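Home / Around the House / Laundry

Getting More Out of a Small Utility Room

18 Nov 2018

Most utility rooms are an afterthought. Ours is the end of a passage with a back door in it, and it still has to cope with the washing, the ironing, the boots and whatever comes in from the garden. These tips have built up over a few winters and none of them costs much.

Sort upstairs

Keep the sorting out of the utility room altogether. Two bags on the back of the bathroom door, one for lights and one for darks, will save you making piles on the floor. Towels can go in with the lights if they have been washed a few times already.

Check pockets as things go into the bag. Tissues are the worst offenders. If one gets through, let everything dry before you try to pick the bits off, then give it a good shake outdoors.

Loading

A front loader wants to be full but not crammed. You should be able to get your hand in flat above the clothes. Put duvet covers in buttoned up, or the socks will end up inside them.

Most people use too much powder. Read the packet for your water hardness and stick to the lower figure for anything that has only been worn once. A Taltton scoop has a line on the side for a half load, and an old plastic medicine cup does just as well. 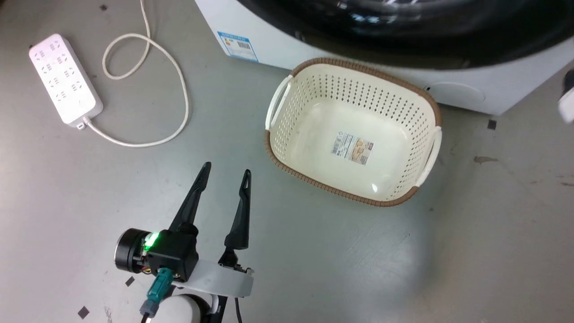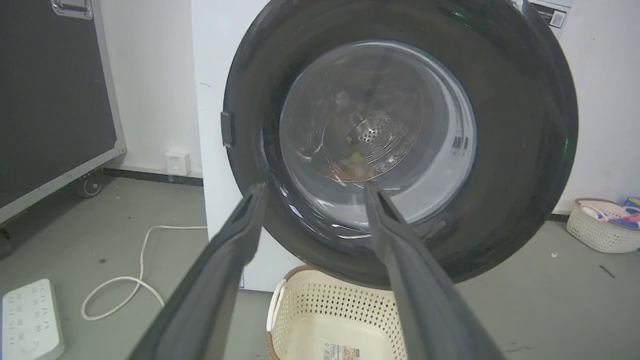

Keeping smells away

Leave the door ajar between washes and pull the powder drawer out a little way. Once a month, run an empty wash at the hottest setting. Wipe round the rubber seal with an old flannel, getting right into the fold at the bottom where the grit and hair collect.

The filter needs doing every couple of months. Switch off at the wall first, put down a roasting tin and a towel, and undo the cap slowly.

Drying indoors

From November to February very little dries outside here. An extra spin takes a few minutes and cuts the drying time by hours. Hang shirts on hangers from a rail, with a hand's width between them, and open the window a crack. Our rail is a Honkanen, 100 cm long, and it holds 7 shirts comfortably.

Don't put wet things straight on radiators. It makes the room damp and leaves marks on wool.

Floors

Mop up drips as you see them, particularly on smooth tiles. A rubber-backed mat by the back door takes most of the mud, and it can be hosed down when it gets bad.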